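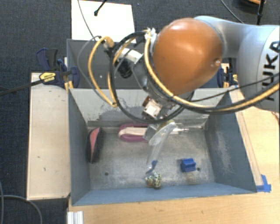
Unit 4: Braising Cabbage and Other Hard Vegetables

Braising means we first brown the food in a little fat, and then cook it slowly with a small quantity of liquid under a lid. In this unit we use white cabbage from the Mudstead market. Carrots and fennel follow the same method, but the time is different.

For one tray you need:
600 g white cabbage, cut in 8 wedges
4 spoons of Güneş sunflower oil
one onion, sliced
one glass of light stock
salt, black pepper, a little vinegar

Keep the core in each wedge, so the leaves stay together. Brown both cut sides on medium heat and do not move them too early. Add the onion, then the stock - it should reach only one third of the height. Cover and cook for 60 minutes on low heat. Put the vinegar at the end.

Common mistakes: too much liquid (this is boiling, not braising), a pan which is too small, salt only at the end.

For next class, please read the pages on stock and bring your own knife.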